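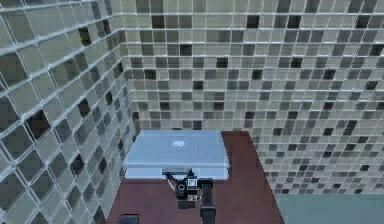 About Skesine

Skesine records people showing robots how to do ordinary jobs. A person takes the controls, moves the arm through the task, and we keep the recording. Customers use the recordings to train their own machines. We have been at it long enough to be wary of most of what is said about this line of work, including some of what used to be said on this page.

What we do

Most of our work is remote control. The operator sits at a desk with a hand controller and a screen and drives the arm through one small job: opening a laptop, closing a drawer, putting a cup on a shelf. Part of this is done on real arms and part in simulation, where the room, the table and the laptop are all drawn by a computer. We also do hand guiding, where somebody takes hold of the arm itself and walks it through the movement. Hand guiding is slower to set up and tiring on the shoulders, but for fiddly contact work some of our operators still prefer it.

A laptop lid sounds like a poor test until you try it with a gripper. The edge is thin, the base slides if you push too hard, and the operator can't feel any of it through the controller. New starters spend their first sessions on lids.

What we don't believe

We don't believe that more recordings always help. One early customer asked us for 4,000 demonstrations of a single task and got them. When we went back through the set with their engineers, 139 were worth keeping for the hard part of the movement. The rest were near copies of each other, made by tired people in a hurry. We now try to talk customers down before we start, and we have lost orders that way.

We don't believe simulation is free. It is cheap to change the wall tiles or the colour of the table, and we do that a good deal. Hinges, friction and the give of a fingertip are another matter. If a job depends on those, we will ask for time on a real arm, and we will be awkward about it.

We are also doubtful about success rates, ours included. A figure means little without the starting positions, the number of tries and a plain account of who decided what counted as a success. Please ask us for all three.

How we work

Jobs come in through Ister, our booking and review tool. Every recording is watched by a second operator who did not make it. Failed attempts are labelled and kept, as they are often more useful than the clean ones. Standard orders are 1,000 or 2,000 recordings, delivered in batches, and you can stop after the first batch if it isn't helping.

Operators are employees, paid by the hour. We tried paying per recording and the work got worse.

Where we came from

Skesine began as the training side of Desjardins, a maker of packing machinery, and became a separate firm when the machinery business was sold. The simulation rooms were first built for a project called Hirkico, which ended without a product. We kept the rooms and the people who knew how to run them.

Page last checked 2/10/26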